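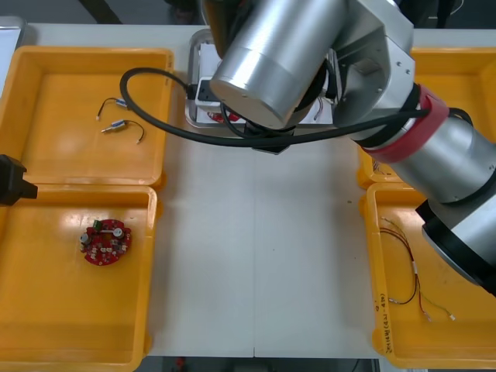
05/11/2022, cell 2, afternoon

OK, so I finally sat down and wrote up the house rules for the board-and-lead cell, mostly so that Zbigniew and I stop having the same argument at the coffee machine. These are a draft! Scribble on them.

Cable first, as always. The black one on the arm swings out in a pretty wide loop over the table, and I don't love it. Arnier's integration notes let you leave slack for the full wrist turn (fine, you need it), but I want a rule that the loop gets checked with the arm at both ends of its travel before anyone goes to auto. Slow jog, hand on the enable switch. If it brushes a tray rim or the fixture, re-clip it and jog again.

Trays. Boards get their own yellow tray, leads get theirs, no mixing, even for "just one run" (Zbigniew, I'm looking at you). Boards go flat on the tray floor, component side up, never stacked. And the tangle of colored leads, the red and black and green-yellow ones, is going to need a real rule. Picking one wire out of a knot is a great demo and a lousy way to spend a shift. I'd say comb them out before loading and keep the crimp ends pointing the same way. Dorota Zieliński thinks we should test the messy case too and she has a point, so maybe we log tidy and messy as separate runs and never average them together. In January we averaged them and the 920 picks were basically useless for the Terport report.

Handwriting on the trays: I'd like printed labels, please. Marker on the inside wall is hard to read from where I stand, and everybody abbreviates differently.

Speed cap with a person inside the tape stays at 4 percent for teaching. Yes, it's slow. Bring a snack.

Floor gets a sweep before power-up, and that means under the table edge as well. Anything small and dropped gets picked up and put back where it came from or binned.

Still open: who signs the checklist when we swap fixtures? Shin wants two signatures, Indis wants one. I'd go with two until we've got 600 clean cycles on the new jig, then ask again. Zbigniew has the paper copy, printer's out of toner.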